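关于参观Wokcombe自动化实验室开放日的实践报告

课程:自动化专业认识实习
小组:第3组
提交日期:2021年8月17日

一、参观背景

按照认识实习的安排,我们小组在暑期参加了Wokcombe自动化实验室的开放日。实验室由Jerkela公司和学院合办,平时主要做机械臂末端执行器和示教数据方面的工作,每年对外开放两次,一次在一月,一次在暑假。我们组选了暑假这一次,原因是一月那次和期末考试冲突。

出发之前,指导老师要求每个组先定一个观察重点,回来以后围绕这个重点写报告,不要把所有展位都写一遍。我们组定的是“夹爪对薄而软的物体的操作”。这个题目是从上学期的课程设计里来的,当时我们做的两指夹爪抓木块、抓塑料瓶盖都没有大问题,一换成打印纸就抓不起来,指尖在纸面上滑过去,纸不动。我们想看看别人是怎么处理的。

二、参观过程

上午九点半在一楼签到,每人领一张胸牌和一份流程单。先听了半小时的介绍,主讲人是实验室的工程师Réjean Fraser,他讲英语,旁边有研究生做翻译。介绍的内容包括实验室的几个方向、设备的大致情况和安全规定。安全规定里有三条和我们有关:进入黄线以内要有人陪同;固定式机械臂通电时不得把手伸进工作区;手持设备可以上手,用完要放回原来的架子。

随后按组分流。我们先去了203房间看Brophy平台。Brophy是一台固定在桌面上的六轴机械臂,当天演示的是分拣零件,速度调得比较慢,方便讲解。讲解的研究生把控制界面投到墙上,我们可以看到每一步的目标位姿和实际位姿之间的差。这一部分和课上学的正逆运动学对得上,同组的两个同学把界面上的参数抄了下来,放在附录里。

第二站是205房间的手持夹爪工位,也是我们组停留时间最长的地方。这个工位的项目名称叫Casside,做法是由人拿着带相机的夹爪完成动作,把过程记录下来,之后再用这些记录去训练机械臂。和遥操作相比,手持的方式不占用机械臂,换一张桌子、换一个房间都可以继续做,准备时间也短。缺点是人的手腕比机械臂灵活得多,有些姿态人能做出来,机械臂到不了,这样的记录后期要筛掉。

研究生先示范握持方法,然后让我们轮流试。握把比想象中重,手腕要放松,移动要匀速,开合手指的时候尽量不要带动整个手臂。他反复强调,操作的人眼睛应该看夹爪前面的物体,不要低头看自己的手,动作中间也不要停下来想,想好了再开始。

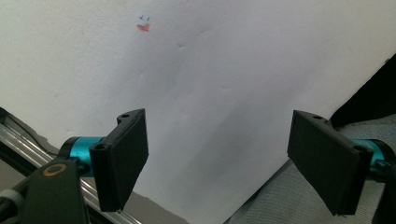
纸类物体的练习是我们最关心的部分。白纸平铺在桌上时,两片指面从两侧往中间合,纸面只要有一点起伏,接触位置就会变化,夹到的可能是一道褶,也可能什么都没有夹到。这和我们课程设计里遇到的情况是一样的。研究生介绍了他们试过的几种办法。第一种是把纸推到桌沿,让一部分悬空,再从侧面夹住。第二种是两指先轻压纸面,再缓慢合拢,让中间拱起来以后夹住拱起的部分。第三种是在纸下面垫一层软的东西,指尖可以稍微压下去一点,从边上把纸带起来。

我们组四个人都试了第二种办法。我第一次压得太重,纸被压死在桌面上,手指合不拢;第二次压得太轻,指面直接滑了过去;第三次才把纸拱起来夹住。同组的同学情况差不多,成功之前都失败过一两次。研究生说这很正常,失败的记录他们也会保留,单独放一个文件夹,标注失败的原因。

另一个值得记下来的问题是反光。大面积的白色物体占满相机视野以后,自动曝光会把整个画面往下压,黑色的指面容易看不清轮廓。夹爪上颜色鲜艳的部件在调试时比较容易辨认,但他们并不依靠颜色来定位,定位用的是另外一套方法,这部分没有展开讲。我们问能不能在纸上画标记来帮助判断纸有没有移动,回答是可以用于人工检查,但是训练数据里标记太多会带来问题,模型可能学会看标记,换一张没有标记的纸就不会了。

三、交流与提问

下午是集中答疑,地点在一楼会议室。我们组准备了五个问题,时间关系问了三个。

关于数据量,Réjean Fraser给出的数字是Casside项目到暑假前一共录了2253段,其中和纸张、布料有关的有716段。他说柔性物体的比例还会提高,因为这一类的成功率目前最低。

关于指面材料,他的意见是先不要急着换材料。很多学生一遇到打滑就加橡胶垫,摩擦大了以后,纸拱不起来,反而会被拉皱或者撕破。他建议先固定下压的力度和合拢的速度,把这两个量测清楚,再讨论材料。我们上学期正好就是一打滑就加橡胶垫,而且加了两层。

关于本科生能不能参与,回答是可以申请做标注和采集,每学期招10人左右的说法不准确,以实验室网页上的通知为准。申请人需要先完成安全培训,采集岗位还要通过一次握持考核。

答疑结束以后,我们又回到205房间待了将近10分钟,把上午没有记全的握持要点补齐,然后归还胸牌离开。

四、收获与问题

对照出发前定的观察重点,我们把得到的结论整理如下。

抓取薄而软的物体,困难主要出在接触的过程中。物体的形状会随着受力改变,事先规划好的接触点到了实际执行时往往已经不在原位。我们上学期的程序是一次算好目标位置,然后直接走过去闭合,中间没有任何反馈,抓木块够用,抓纸不行。

人做这件事的时候会不自觉地调整力度。我在练习时也有体会,前两次失败以后,第三次压下去的力度并没有经过计算,是凭手感改的。要让机器也能这样调整,要么加力传感器,要么从大量的人工操作记录里去学。实验室选的是后一条路,我们的条件更适合前一条,下学期打算先在夹爪上加一个便宜的薄膜压力传感器试一试。

数据的质量和操作的人有很大关系。同一个动作,研究生做出来很平稳,我们做出来一顿一顿的。如果以后我们自己采集数据,需要先统一握持方式和动作速度,并且由同一个人检查。

这次参观也有不足的地方。一是我们没有看到训练好的模型在Brophy上抓纸,当天固定机械臂只演示了分拣零件,所以手持采集的数据最后效果如何,报告里无法评价。二是我们没有带测力计,对“轻压”“重压”只有主观感受,没有数值。三是提问准备得偏散,有两个问题在流程单的附页上其实已经写了答案。

五、后续安排

开学后两周内完成夹爪指面的拆改,去掉原来的两层橡胶垫,恢复平面指面,并装上压力传感器。程序部分由负责控制的同学把一次闭合改成分段闭合,每段之后读取一次传感器数值。实验材料统一使用A4打印纸,分为平整和揉过再展开的两类,各做一组。测试表格沿用课程设计的格式,增加“失败原因”一栏。

附录一为Brophy控制界面参数抄录,附录二为握持要点记录,附录三为提问提纲。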